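Maintenance notes from the Golow cell
Jul 12, 2023

Our conveyor cell at Dister has now passed 3,228 cycles since the new belt was mounted in May, and it was time for a full check. We stopped the line for 24 hours and worked through the list which Nanayakkara prepared for us. 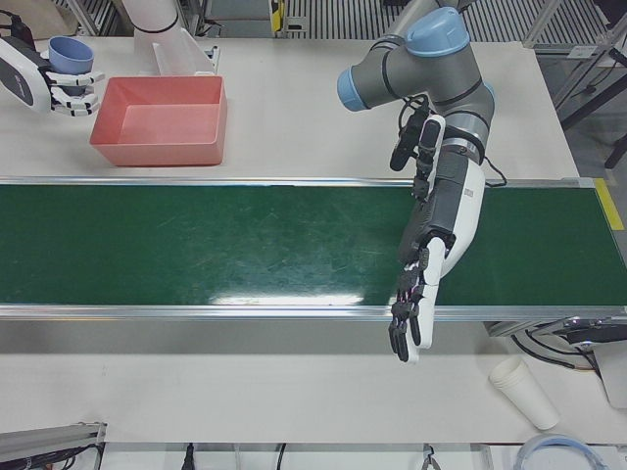
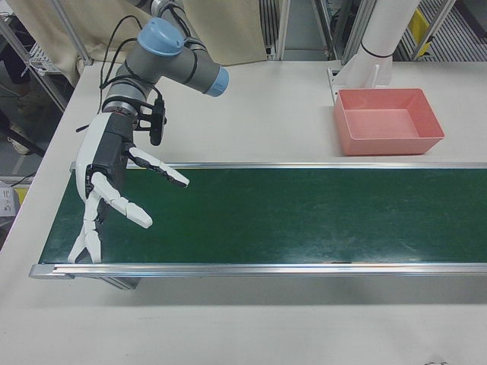

The green belt and the robot hands in the Golow cell.

First we looked at the belt. It has some scuffs on the surface, but the edges are good and we did not need to change it. The tension was a little low on the drive side, so we tightened it by 2 turns and let it run empty for 40 minutes. It stayed straight.

The cables took more time. When the arm bends deep, a cable with too little slack can pull at the wrist, and we had this fault already in spring. We made the loops longer and moved one tie higher on the arm — please do not move it back.

The fingers were cleaned with a dry cloth only. Oil spray is not allowed near the joints, also not in small amount.

Spare belts are ordered from Carnemeo and will be kept in the tool room. If you hear a clicking noise from the drive, stop the cell and write it in the log book.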